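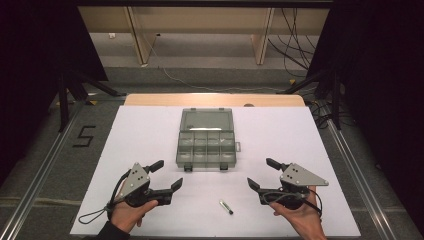 Home | Lists | Archive | Threads | Search | Log in

Re: [tavine-data] How many box episodes before first training?

Hello all,

Thank you for the questions on my earlier message. I put the part I am answering under here, so that people who joined in June can follow.

> From: Banafsheh Mohammadi
>
> We want to start the organizer box task with the hand-held grippers,
> one in each hand, the same way we did the cups. My plan is to collect
> 100 episodes at one station and then train the first policy. The
> operator puts one small object in one compartment and closes the lid.
> Can anybody tell me if 100 is too few? In Vendness they said the lid
> was more difficult than the object, but they did not write why.
>
> Also I would like to know if we should start with the lid open or
> closed. I have no strong opinion.

Three people wrote to me about the lid, and all of them had the same advice: start with the lid open, and make the closed start a separate task with its own name. I will do it like this. When the two starts are mixed under one name, the person who does the labels must watch each episode from the beginning, and in the cups task we lost many hours with this.

About the number. We have now 122 episodes, recorded by 2 operators. I went through all of them and I removed 8. In most of the removed ones the operator waited a long time before the first movement, so the policy would learn to wait also. In the others the object left the board and somebody picked it up with the fingers. Please do not repair an episode with your fingers. Stop the recording, put the object back, and begin a new one. I prefer a short day with clean episodes.

Now some points on how I want the station prepared, because Choo asked me for a written version and I only explained it by voice.

The white board goes flat on the floor and the box stands in the middle of it. Open side to the operator. The small object goes on the board between the box and the operator, lying down. Change its angle every episode, also the direction in which the dark tip is looking. I saw that one operator always turned the tip to the right side, and if we continue so the policy will know only this. It is a very natural habit and I have it too.

Both grippers start open, over the board, left and right, with the jaws toward each other. Wait until the recording light is on, then move. The cables must be behind the hand and free. If the cable is pulled during the closing of the lid, you feel it in the wrist and the movement becomes strange, and in the trajectories it is visible as a small jump.

For the tube I ask to use the hand which is closer to it. Do not pass it from one gripper to the other if there is no need. The second gripper can hold the box quiet while the first one places the tube, but it must not cover the compartment from the head camera. This was my mistake in the first episodes, I was covering it almost every time, and I kept them only because the wrist view is good.

The pushing of the lid is where I am still not satisfied. It is light, and the jaw can slide on the plastic. Weder tried to push with the closed jaw in the middle of the lid, and this was better than to pull it from the corner. For now let us all do it as Weder does, slowly, and do not try to press the latch. We count the episode as finished when the lid is down. If somebody finds a good way for the latch, please write it to the list before you use it in the recordings.

Two questions from my side:

1. Does somebody change the target compartment by a random list? Now our operators choose by themselves and I am afraid they like the front row too much.

2. For the text instruction, do you write "put the tube in the box" or do you name also the row? I have written the short one, but it is easy to change now and more difficult later.

I will start the first training tonight with the episodes we have, and I will send the curves when they are ready. Please do not expect much from them, the closed start is not included and there is only one object.

Best regards,
Banafsheh

8 replies | 2 shares | Previous in thread | Next in thread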